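Tuning the approach to an object in simulation

Cladmont's kitchen scenes load with the planner's default margins, and those are too wide for work near a wall. The steps below assume Cerby is installed and the arm already answers to joint commands.

1. Load the scene and set the random seed to 432, so you get the same layout on every run.

2. Pick the target. Click the object in the viewer and save its pose as "target". We use the woven basket by the corner.

3. Set a pre-grasp pose to one side of the target, with the fingers open and pointing at it. Run the planner to this pose only, then pause.
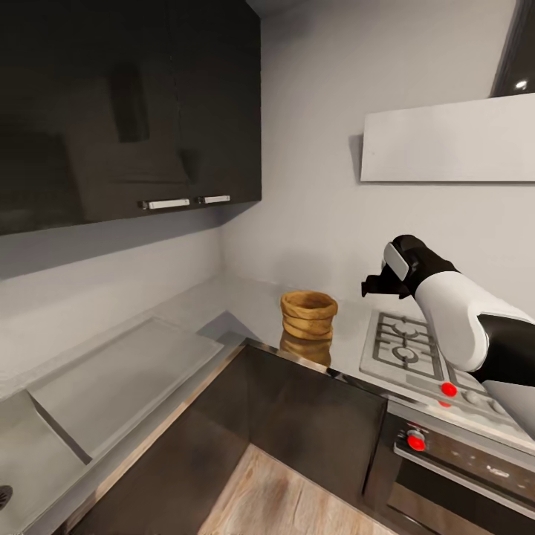 4. Check the arm as well as the gripper. The lower part passes in front of the cooktop, so turn on the collision shapes and look for overlap with the grates and knobs. If you find any, raise the elbow and plan again.

5. Lower the wall margin to 5 cm and the object margin to 2 cm. Leave the limit at 1000 iterations – more only slows things down.

6. Plan the last stretch as a straight line, at low speed.

If step 6 fails with "no path", go back to step 3 and move the pose further out.

Natsumi Hoshino, 2 July 2018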